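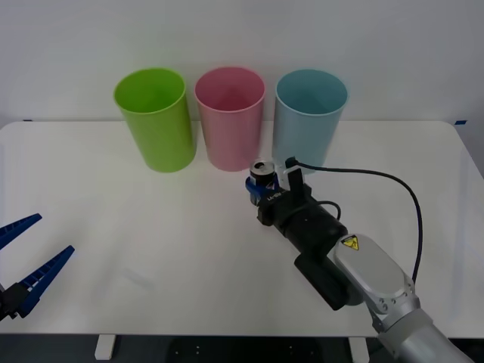 Ticket 17 – drinks tumblers sticking together in the stack
Opened by: Leena Savolainen
Area: Urkness kitchen, shelf and drinks table
Status: solved, leaving open till Saturday in case it comes back

The tumblers have been jamming when they're stacked, and I think I've finally cracked it, so I'm writing the whole thing up while it's fresh! These are the tall plastic ones from the Brivasmont picnic range that we put out for squash. You stack them after washing, come back in the morning, and the bottom two won't let go of each other. For testing I've kept to one of each colour, the lime green, the pale pink and the light blue, stood in a row along the back of the white table with the open ends up. Having three different colours made the notes so much easier to keep, as I could write "pink in green" and know exactly which pair I meant.

What was happening

Stack them straight off the rack and they slide together beautifully. Leave them overnight and you get a proper seal. Pulling does nothing, twisting does a little, and banging them on the worktop is how we lost one last July (sorry again to whoever was trying to have a quiet lunch).

What I tried

1. Drying with a tea towel before stacking. Better, still stuck. The towel doesn't get right down to the bottom, and there was a bit of water left in there every time.

2. Changing the order. I tried pink in green, green in blue, blue in pink, then all of those the other way about. I was really hoping one of them would turn out to be a hair wider than the rest. No luck! Every pair jammed sooner or later.

3. Less washing-up liquid. I had a theory about soap film and I was very fond of it. Rinsed them twice, stacked them, went home happy, came in to a stuck pair. Theory binned.

4. Air drying upside down on the ridged mat. Much, much better. First morning with no jam at all. Second morning a slight grip between blue and green, but they came apart with one twist.

5. Air drying upside down, then turning them the right way up for a while before stacking. This is the winner. Fourteen mornings now and every single one has come apart with two fingers. I did a little cheer on the first few and have since calmed down.

If you find a pair already stuck

Stand the outer one in a bowl of warm water and put cold water in the inner one. Give it 2 minutes, then twist gently and lift. If it doesn't give, tip both lots out and start again with fresh water. Warm from the tap is plenty – please don't use the kettle on these, I have no idea what the plastic would make of it. And please no butter knife down the gap either. It leaves a scratch on the rim and you can feel it when you drink.

Reply from McIntyre, next morning

Brilliant, thank you. Tried the warm and cold trick on the two at the back of the Nernness cupboard that we'd given up on and they popped apart first go. Do you want us to stop stacking altogether? We've got the shelf space at our end.

Reply from Leena

Oh I'm so pleased those two are back! Stacking is fine if they've had their time the right way up. If you've got the room then leave them standing singly, they look lovely in a row anyway and people help themselves more when they can see the colours. We haven't got the shelf for it at Urkness so ours will go on being stacked.

One more thing I forgot. Don't stack them while they're still warm from the washing-up bowl. I did it once by mistake halfway through step 4 and that was the worst jam of the lot – took three goes with the bowl to shift it. I've taped a note above the sink that says "mat, then table, then stack".

Still to do
– Second ridged mat for the Nernness kitchen (Leena to order)
– Check whether the matching jug lids do the same thing
– Close this ticket after Saturday if there's nothing new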